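I have been thinking about toy kitchens far more than a grown adult should, and I blame the toy library in Britbridge, where I help out on a couple of mornings a month. We lend things out for a fortnight at a time, and the box that goes out most (and comes back in the worst state) is the play kitchen box. It's been borrowed 84 times. I know this because there's a card in the lid and every family signs it, and by now the card has had two more cards stapled to the back.

My opinion, which I'll defend to anyone who'll stand still, is that small children should have kitchen things that are as close as possible to the kitchen things in the cupboard next to the cooker. Proper shapes. A colander with holes in it. A pan that looks like a pan! I've gone right off the little moulded sets where the saucepan is the size of an egg cup and has a smiling face on the side, and the hob sings at you when you put it down.

I was at my sister's in Zovthorpe in September and her youngest had one of those sets, a big expensive one, all lights and sizzling noises. He pressed the sizzle button for a good ten minutes. Then he wandered into the real kitchen, opened the bottom cupboard and got out the steamer basket, two lids and a wooden spoon, and that was him sorted until teatime. I don't think he went back to the sizzle button once while I was there.

What he wanted, I'm fairly sure, was the weight and the size of the thing, and being allowed to handle what the grown-ups handle. You can't pour a pile of pretend peas into a pan with a painted-on bottom. You can't fish about with a spatula that's the length of your thumb. A colander, on the other hand, is a brilliant toy before you've done anything to it. You can look through it, wear it, poke things in the holes, drain the bath with it, put a teddy to bed in it.

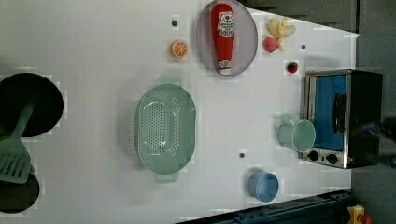

*Pans, spatula, colander, and the ketchup served up on a plate all by itself.*

Now, the food is where I get argued with. My friend at the Stokholm Road playgroup thinks pretend food is a waste of money, full stop, and that a bag of conkers will do the job of anything. A conker can be a potato or a meatball or a very small pudding, she says, and a plastic banana can only ever be a banana. I do see that. I've eaten a lot of conker soup in my time and the service was excellent.

But I've watched enough two-year-olds with that box to think she's a bit hard on the banana. Little ones love knowing what a thing is. They pick it up, they tell you its name (loudly), they hand it to you and they wait for you to eat it. A slice of orange gets offered to everybody in the room. And ketchup! Ketchup is the star of any play kitchen. I've had it on toast, in tea and once poured carefully over my shoe. I've been handed it on a plate with nothing under it, as a main course, and been told to finish it up. The idea that a ready-made shape stops a child pretending doesn't match anything I've seen on that rug.

So I come down somewhere in the middle. Real-looking pots and tools, a few bits of food they'll recognise, and then leave plenty of gaps for the conkers to fill. You don't need much. When I last went through the catalogue from Mollah, the firm we get a lot of our stock from, there were 377 separate items in the pretend food section. I lost the will somewhere near the sushi. Who is tidying that up? I've been on my knees under the radiator looking for one plastic prawn and I won't do it again.

If it were up to me, I'd say around 7 bits of food, a plate and a cup, a pan or two, something with holes in it and something to stir with. That's lunch. It also goes back in one box in under a minute, even with a toddler "helping", and to my mind a set that a small child can put away themselves is worth three of the ones they can't.

And buy it second-hand if you can, or raid your own cupboards first. The old spatula you keep meaning to replace is perfect. So is the cup from the set where the others have all been smashed. Give it all a good wash, check there's nothing sharp or small enough to swallow, and put it somewhere low down where they can get at it without asking. Ours is due back in the library next week, and there are already two families waiting.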